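Mending by hand: needles, thread and small tears

Most household mending fails at the ends of the seam. The notes below cover light to medium cloth, vinyl and thin leather. Heavy canvas and tarpaulins need a palm and a sailmaker's needle and are dealt with on a separate page.

Deal with a tear as soon as it is noticed. A straight slit in a cushion cover or a vinyl seat lengthens each time somebody sits on it, and the edges fray or curl until they no longer meet. Trim loose fibres with small scissors. Do not trim the edge itself.

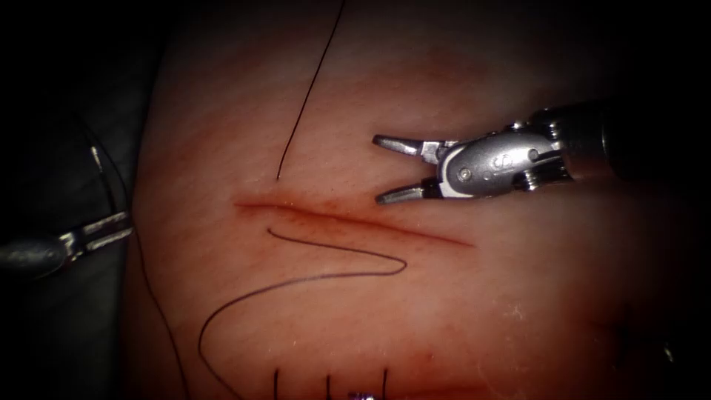
STRAIGHT TEARS

Begin the stitching 7 mm beyond one end of the tear and finish the same distance beyond the other. Set each stitch 2 mm back from the edge in vinyl, a little more in loosely woven cloth. Pull the thread only until the edges touch. Over-tightened stitches cut through vinyl and cause puckering in cotton.

Where the back can be reached, lay a patch of similar weight behind the tear and tack it first. Where it cannot, as on a fixed seat or a mattress border, use a curved needle and a ladder stitch. The curve lets the point go in and come out on the same face. Turn the wrist with the curve; pushing in a straight line bends the needle.

Cut thread to 40 cm. Longer lengths knot and wear thin at the eye. Polyester suits anything kept outdoors, cotton suits cotton that will be ironed. Run the thread once over beeswax if it twists.

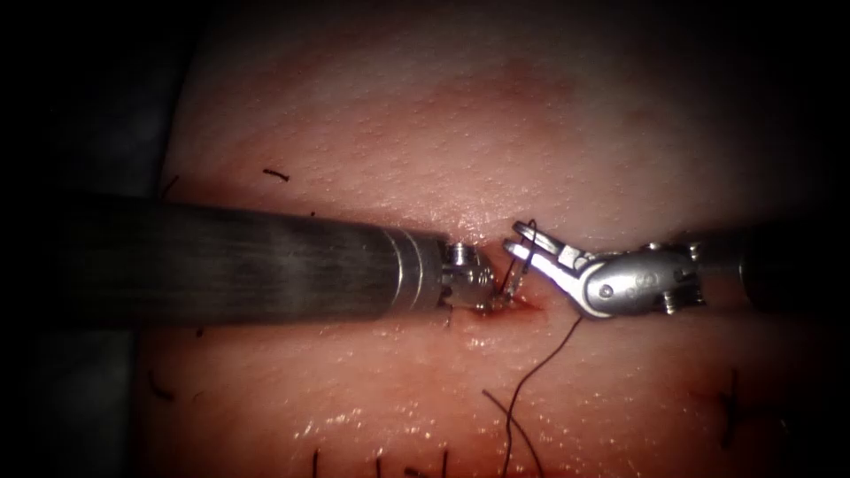 Sumeya Jemal writes that she gets better results on vinyl with a finer needle than most guides call for, as the holes do not run together when the seat warms up in a parked car. She also rubs a little talc along the seam before starting.

The point on needle size is a fair one. Use the finest needle whose eye takes the thread without force, and change it when the point drags.

FINISHING OFF

Take two small backstitches on the spot, pass the needle through the last loop, then run the tail under the seam for a few centimetres before cutting. Press cotton from the back through a damp cloth. Do not iron vinyl. 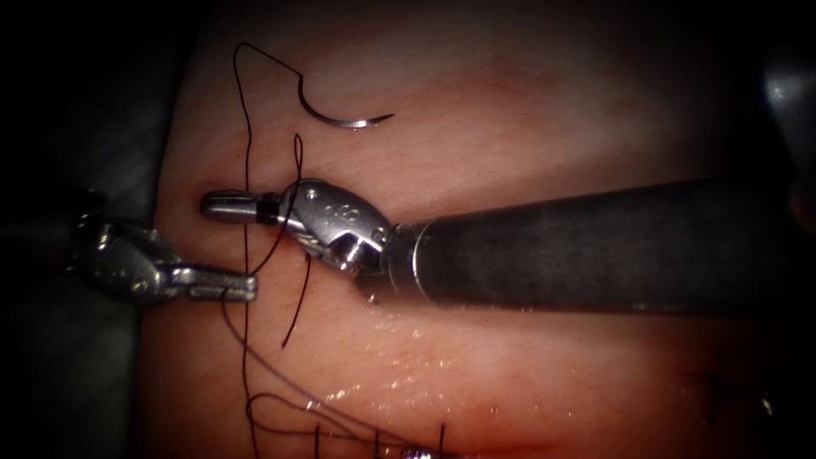
Curved needle with dark thread.

STORAGE

Keep curved needles in a rigid tin with a scrap of wool felt, away from the laundry tub and other damp places. Remove surface rust with fine emery and wipe with a drop of machine oil. Discard any needle with pitting near the point.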